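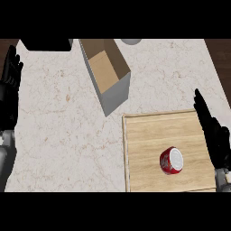
Keegan Leclerc told the Losedville town council that he no longer knows what he is allowed to put on his own kitchen floor, and that two inspectors had given him two different answers.

His complaint took up the first part of Monday's meeting on the town's new rules for home food businesses. The council voted 4 to 3 to put off a decision until its next session and asked the town's health office to rewrite the section on kitchens before then.

The draft rules would let residents bake, can and package food at home for sale within town limits. Sellers would pay a yearly fee of $50 and have their kitchen inspected before the first sale. Meat, fish and raw milk products are left out.

Most of the people who spoke said they support the idea. The dispute is over page 6 of the draft, which says that counters and floors in a home kitchen must be "smooth, sealed and easy to clean." It does not say which materials meet that standard, or who decides when an inspector and a homeowner disagree.

Leclerc, who wants to sell bread and rolls, said the first inspector accepted his wood floor during an informal visit last October. The second told him in March that the floor would have to be covered or replaced near the oven. He has an estimate for the work and said it comes to more than he expects to make in his first year.

"I'll do it one way or the other," he said. "I just want it written down."

Irén Lengyel, the town's health officer, said both inspectors were working from the same text and that the text was the problem. Wood floors are not banned under the draft, she said, but the finish has to be in good condition, with no open gaps between the boards. Natural stone counters are treated in a similar way. Marble and limestone can absorb liquids and stain, and the office wants to see that they have been sealed.

Council member Belmiro Macedo asked how a homeowner would show that. Lengyel said a receipt for the work or the label from the sealing product would be enough. Macedo said that should also be in the rules, along with how often it has to be done again.

The health office has received 127 written comments on the draft since it was posted. Lengyel said the largest group dealt with kitchen surfaces, followed by pets and the storage of packaging. The draft currently bars pets from the kitchen while food is being made but does not require that they be kept out at other times. Several people with allergies asked for a stricter rule, or at least a line on the label saying that an animal lives in the home.

On storage, the draft says that boxes, jars and bags used for sale must be kept off the floor and away from cleaning supplies. Leonor Seixas, owner of the Seixas bakery on Undmont Road, said that was reasonable and matched what she has to do at her shop.

Seixas was one of the few speakers with doubts about the plan as a whole. She said she pays for a commercial kitchen, a grease trap and two inspections a year, and that home bakers would be selling to the same customers at the same Saturday market. She asked the council to cap yearly sales for home businesses and to require the same food safety course her employees take.

The draft already includes the course, which is given online and takes one afternoon. It has no cap on sales. Council member Ilídio Sampaio said he would be open to one but did not want to pick a figure before hearing from the county, which has its own limit for roadside stands.

Sampaio voted against the delay. He said people had been waiting since last fall and that the market season was about to start. Under the earlier schedule, the first permits would have been issued in May. Lengyel said June was now more likely.

Macedo, who made the motion to wait, said a few more weeks would cost less than sending people home to redo their kitchens twice.

The council did agree on one smaller point. Applicants will be able to ask for a visit before they pay the fee, and the inspector will have to leave a signed sheet listing anything that needs to be changed. A second inspector could not add to that list unless something in the kitchen is different from the first visit. The change passed without a vote against it.

Leclerc asked if that would apply to the visits he has already had. Lengyel said it would not, as no sheet was filled out either time, but that he could ask for a new one once the rules are in place.

Labels will stay as they are in the draft. Each package must carry the name and address of the seller, the date it was made, a full list of ingredients and the words "made in a home kitchen." Two speakers objected to printing a home address on every bag of cookies. Lengyel said state law requires it, though the office is looking at whether a permit number could be used in its place.

The council also heard a short update on the repaving of Undmont Road between the school and the Ruvum warehouse. The work is on schedule, and the eastbound lane is to stay closed on weekdays until the end of the month.

Written comments on the home kitchen rules will be accepted at the town clerk's office until Friday noon. Comments already sent in do not need to be sent again.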